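Minutes, investors' and founders' meeting, November

We got going a few minutes after 4 p.m., once everybody had found a chair and the coffee had made its way down to the far end. The chair thanked all those who had driven in from Clegg, and the minutes of the last meeting were approved with one small spelling fix.

**1. Ollex funding round**

Ollex is still hoping to close its bridge round before the holidays. There was a long and very friendly talk on whether growth alone can carry the price they are asking. Paying customers now stand at 2284, up by 200 since the summer, and 19 of the new ones came over from Skidon. Several members said they would feel a good deal happier seeing a plan for breaking even, however rough. Ollex agreed to send one around. 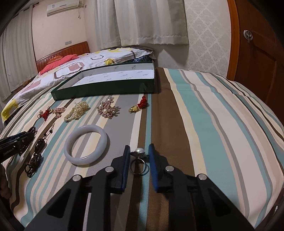 *Pearl ring on a striped bedspread.*

**2. Ikell**

Ikell has put off any talk of going public and would like to sell shares privately first. Members were kind about this (more than one of us has been there!) but asked that early staff be allowed to sell a little too. The smallest purchase was set at 800 shares, after some back and forth over whether that shuts out our newer members. Agreed to look at it again next time.

**3. Other business**

The Skidon report was held over, as the figures came in too late to read properly. Dues are payable by the end of the month.

Meeting closed at 5:40 p.m.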